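August
By Halina Lis

Garkar Laundry Arm -- open day notes and product page

Maker: Garkar
Sold through: Vakwood
Gripper: two-finger, by Trnka
Status on our site: listed, not recommended yet

Readers have been asking us to put the Garkar up with a proper rating since the spring. I held off because everything we had came from Garkar, and the clips they send out are the sort where a towel goes from a basket to a machine and the clip ends. So when Vakwood held an open day in the apartment it uses for demonstrations, I went over at ten in the morning and stayed until they wanted to lock up.

What Garkar says it does

The arm picks clothes up off the floor or out of a basket and puts them into a top-loading washer. It does not sort by color. It does not measure detergent. It does not close the lid or press the button, although the brochure has a line about "full-cycle laundry support" that a hurried reader would take to mean all of that. I asked Tatiana Ševčík, who was running the day for Vakwood, what full cycle meant. She said it meant the arm could be on hand through the whole cycle. I wrote that down as she said it.

The maker's sheet gives a reach of 600 millimeters and a lifting limit of 500 grams at full stretch. Keep that second figure in mind. A pair of dry jeans can go over it, and a wet bath towel certainly will. Ševčík's answer was that the gripper seldom takes a whole garment's weight because part of it is usually still on the pile. Fine, but at some point the thing has to clear the rim of the washer.

The demonstration

Visitors were let in a few at a time. The machine was a real top loader in a real apartment, with a tiled floor and kitchen cabinets behind, and I give Vakwood credit for that. Most of these events happen on a carpeted stage with one folded T-shirt.

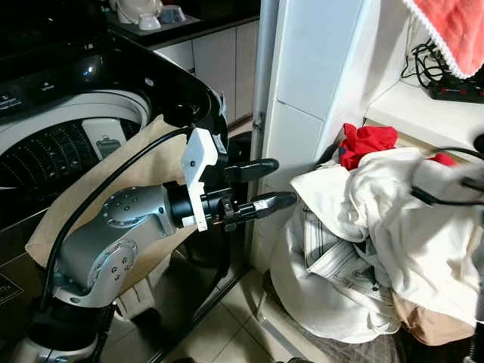 My main complaint is about pace. I timed one load from the first grab to the last sock, and it took 354 seconds with two stops. One stop was a grab that closed on nothing, three times in a row, until the operator nudged the pile with his foot. The other was a long sleeve that caught on the rim and pulled the shirt back out as the arm moved away. The arm didn't notice. It went back for the next piece and the shirt stayed where it was until somebody tucked it in by hand.

I could have loaded the same wash in well under a minute, with a phone in the other hand. So could you, if your back and knees are in order. If they aren't, the speed matters a good deal less, and I'd have liked to hear more from Vakwood about those buyers. Instead we heard a lot about "busy households."

A woman in my group asked whether it could take clothes out again when the wash was done. The answer was "in development." Anyone who has owned a top loader knows that emptying it is the hard part -- you are bent over the rim, feeling around the bottom for the last sock, and everything is heavy and twisted together. Loading is the easy half. I'd be much more interested in an arm that did the other half badly than in one that does this half slowly.

The gripper

The two fingers come from Trnka, and they were the best part of what I saw. They got hold of thin cotton without bunching up half the pile, and when they did pull up two pieces together the second usually dropped off on the way. I brought an old knit sweater from home and asked them to run it, and after a short talk between themselves they did. No snags that I could find, though one sweater on one morning is hardly a test.

Flat things lying directly on tile were a problem. A single handkerchief beat it completely.

Replacement finger pads come in packs and Garkar suggests a change every 100 loads. In a family of four that could be every few months. The price of the packs wasn't posted. I asked twice.

Setting up

The arm has to be fixed to something that won't move. Plan on giving up floor space next to the washer that you may be using for something else now, and measure before you call. You also need an outlet within reach and somewhere sensible to run the cables, away from where people walk and well away from water. Vakwood will send an installer. The first visit is included, later ones are not, and moving the arm to another side of the washer counts as a later one.

It has to be taught where your washer is. Ševčík told us this takes "an afternoon at most." There was no demonstration of that step, so I can't say one way or the other. If you push the washer back against the wall after it has walked itself forward during a spin, you may need to teach it again. The manual has a page on this and I recommend reading that page before buying.

Compared with the Fandance

We still list the older Fandance, and people ask. It's slower, it needs the clothes in its own basket, and its fingers are hard on knits. It also costs less and it lifts more. If you already own one and it works for you, nothing I saw would make me trade it in.

Noise

Quieter than I expected. A low whir when it moves and a click when the fingers close. You could hold a conversation next to it, and plenty of people did.

Where we stand

Vakwood has agreed to lend us a Garkar for a longer trial, on our washer and with our own dirty clothes, operator not included. The listing stays without a rating until that's over. Preorders are open on the Vakwood side and the deposit can be refunded up to the day of shipping, but get that in writing; the card they handed out at the door said one thing and the order form said another. I've sent both to Ševčík and will add her reply to this page when it comes.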